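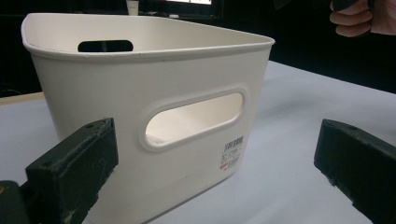 Ticket 3402: Bin pose flips 180 degrees between wrist and head streams
Component: perception / pose fusion
Status: Open
Reporter: Nayeli Mosquera
Assignee: Wissam Khasawneh

Replaying the bin and shuttlecock recordings through Breradeo, the fused bin pose jumps by half a turn in yaw. Translation is fine. The flip shows up in 4 of 9 replays, always when the tracker hands over from the wrist stream to the head stream.

Steps:
1. Start the replay with both streams enabled.
2. Wait for the first handover.
3. Compare yaw before and after in the fusion log.

Expected: yaw continuous across handover.
Got: yaw +180, confidence unchanged.

Wissam: Reproduced. With the head stream off it goes away. The bin model has two handle cutouts on opposite walls and the matcher scores both orientations nearly the same. The label on the front wall should break the tie, but it is tiny in the head view.
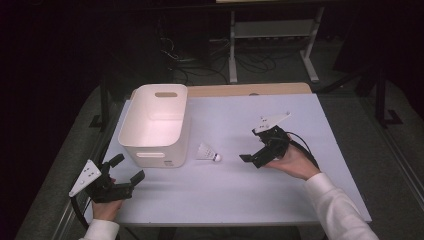 Comments (3)

Sizwe Pretorius, 10:40
Is the symmetry flag set in the bin config? If so the matcher is free to return either yaw.

Wissam Khasawneh, 11:15
It is set. Clearing it brings us down to one bad replay. That one reinitializes after a dropout of about 3 seconds, so there is no prior to hold on to.

Nayeli Mosquera, 14:05
Please keep the last valid yaw through reinit and rerun all nine. Leave the shuttlecock config alone.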